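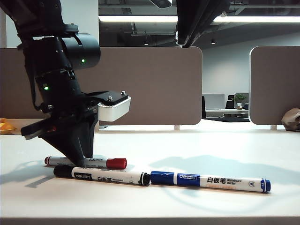 Shift handover at the Kaczorowski bottling plant used to take place by telephone, with the outgoing line lead calling the incoming one from the parking lot. Felicja Bednarek, who has run production planning at the site since 2 lines were merged into one hall, replaced the calls with a written board and a short meeting in front of it. The rules for the board fit on a single sheet. Routine entries are made in black. A red-capped marker, the ordinary kind seen on the white tabletop at the top of this page, is reserved for open faults, and only the person who closes the fault may erase the entry.

"The color was the last thing we settled," Bednarek says. "We began with the question of what the incoming shift needs in the first minutes. They need to know what is running, what is stopped and what was changed. Everything else can wait for the log."

The log is kept in Omirar, the maintenance database the plant adopted before the merger. Bednarek reviewed a full year of its records before she drew up the board. There were 1372 stoppage entries. In 798 of them the cause field was blank or held a single word, usually "jam" or "sensor." She does not blame the operators for this. The form had to be completed at a terminal in the line office, and by the time a lead reached it the shift was over.

"A database is good at keeping what you give it," she says. "It can't go back and ask what you meant by 'jam.' A colleague standing next to you can."

The meeting lasts as long as it takes to read the board from left to right. The columns are line state, open faults, adjustments, materials and staffing. The outgoing lead reads each column aloud and the incoming lead repeats back anything marked as open. Bednarek took the repeat-back step from radio procedure, which she learned as a dispatcher at Vullon, a freight company. It met some resistance.

"People felt they were being tested," she says. "I had to explain that the check is on the message. If it comes back wrong, the speaker said it badly about half the time."

Adjustments proved the hardest column to write. A filler head might be retimed three times in a night, and the first boards listed every change. Now only the current value and the value at the start of the shift are written, with the intermediate steps left to Omirar. The column shrank to a few lines.

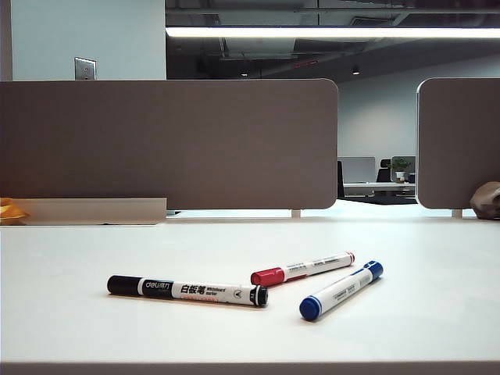 Written procedure also has to cover the supplies, in Bednarek's view, and she is particular on the point. Her sheet states who restocks the board, where the cloth hangs and how the pens are kept. They are stored flat, with caps on -- the position of the black marker and the red one on the desk here -- and never upright with the tip at the top. Only pens labeled for boards may be in the hall. The black one on the desk has "Whiteboard marker" printed on its barrel, and that wording is what she looks for when a delivery is opened. Permanent markers are locked in the stores, following an incident in April that cost the plant a board.

Asked for results, she is cautious. Over 46 handovers were observed during the trial, and the incoming lead called the outgoing one at home after very few of them. She does not claim that stoppages have fallen. The number of entries in Omirar has risen slightly, which she attributes to better reporting.

The next change concerns the night shift, where one lead covers both the filling and the packing ends and cannot leave either for long. Bednarek is considering a second, smaller board at the packing end. Her reservation is that two boards can disagree.

"If they do, somebody has to decide which one is right," she says. "I want that written down before the second board goes on the wall."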